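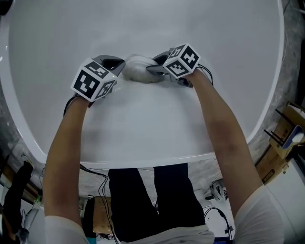 Treso hand-held sessions: gallery

Treso is a small project at Dervishi. We collect short recordings of people doing ordinary household jobs with a pair of hand-held grippers, and those recordings are used to train a policy that later runs on a two-armed machine. This page keeps a picture from the soft objects work, with notes on the set-up and on how a session is run. It is meant for people joining the project and for anyone at the partner site who wants to match our arrangement.

Soft objects, round table
A two-handed pinch on a white fluffy object, one gripper on each side. The table top is white as well, so there is little contrast between the object and what it rests on. We keep white-on-white recordings in the set at a fixed share and do not swap the object for a darker one to make the job easier.

The grippers
Both are held in bare hands and have dark grey jaws. Each one carries a white cube with black square markers, and the position of the gripper is worked out from those. A cube has to stay in view for most of a recording. If the wrist rolls too far inwards the faces turn away and the track drops out, so people are asked to keep their elbows a little wider than feels natural. It takes an hour or so to get used to.

Cables
The cables run back along the forearms. Leave enough slack to reach the far side of the table before starting, and check it again after a break. A tight cable shows up in the data as a small tug at the end of each reach, and the policy will learn the tug along with everything else. We lost most of a morning in October to this.

Standing position
The operator stands at the near edge of the table and reaches in from there. We tried sitting. It gave steadier hands but a much smaller working area, and the recordings looked too much alike. Standing is now the rule for all table work.

How a session is run

One session covers one object family. For soft objects the jobs are pinch and hold, lift and set down, turn over, and pass from one gripper to the other. Each job is recorded from a new starting place on the table. The operator chooses the place, and is asked not to go back to the same one twice running.

A recording starts with the jaws open and away from the object, and ends the same way. Please hold still for a moment at both ends. The trimming script looks for those still periods, and without them someone has to cut the file by hand.

Failed grasps are kept. If the object slips, pick it up again and carry on in the same recording, then mark it as a retry in Ilto, our labelling tool. Recordings with a retry are stored with the others and can be left out later if a training run calls for it. Only stop and discard if a marker has come loose or the cameras have lost sync.

Speed should be what you would use at home. New operators tend to slow down on soft things, and slow recordings teach the arm to hesitate before it closes.

Where the set stands

The soft object family has 1113 recordings that passed checking. The whole Treso set, with rigid objects and cloth included, has 2939. Of the soft ones, the pass from one gripper to the other is the weakest group. Operators find it awkward -- the two cubes come close together and one often hides the other -- and more of those recordings fail the check than of any other job. We are adding more of them this term before starting on anything new.

There are 7 object families planned. Cloth is next in line for a second round, with the same grippers and the same table height.

Notes for the partner site

Prumurex is repeating the soft object jobs with its own operators. A few points that have come up by email:

The table does not need to be round. A round one gives the operator fewer straight edges to line things up with, and we think that helps variety, but we have not tested it properly.

Print the marker squares on matt paper. Gloss paper catches the ceiling lights and the corners are lost.

Calibrate both grippers at the start of the day and after any knock. Calibration takes 2 minutes and the result is saved with the session, so there is no need to write it down.

Do not tidy the floor or the walls between sessions for the sake of the recordings. Background changes are welcome. Walkways must stay clear, though, and cables behind the operator should be moved to one side before anyone steps back.

Please use the same names for the jobs as we do. The first batch we received called the pass a "swap", and the import left those files out until the labels were changed.

Further pictures will be added to this page when the second cloth round begins.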